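Deux mois de pinces chez Jarnetti

Je travaille à la préparation de postes informatiques chez Jarnetti depuis assez longtemps pour avoir connu l'époque où tout se faisait à la main. Depuis avril, une partie de l'équipe est passée sur le projet Pakzad : on manipule le matériel avec des pinces, et les gestes servent ensuite à régler les robots de tri du site de Girkstead.

L'objectif est de 400 gestes par personne et par semaine. Prendre, déplacer, reposer.

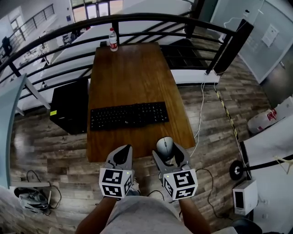 La souris dans la pince droite, le clavier au milieu de la table.

Ce qui change surtout, c'est le rythme. Avant, on finissait un carton et on passait au suivant. Maintenant on répète le même mouvement, et les poignets le sentent vers 16 heures. On a demandé des pauses plus longues - accordées.

Pour les emplois, la direction parle de reclassement vers le contrôle et la réparation. Deux collègues ont commencé la formation. Moi j'attends de voir la fiche de poste, et surtout la grille de salaire qui va avec.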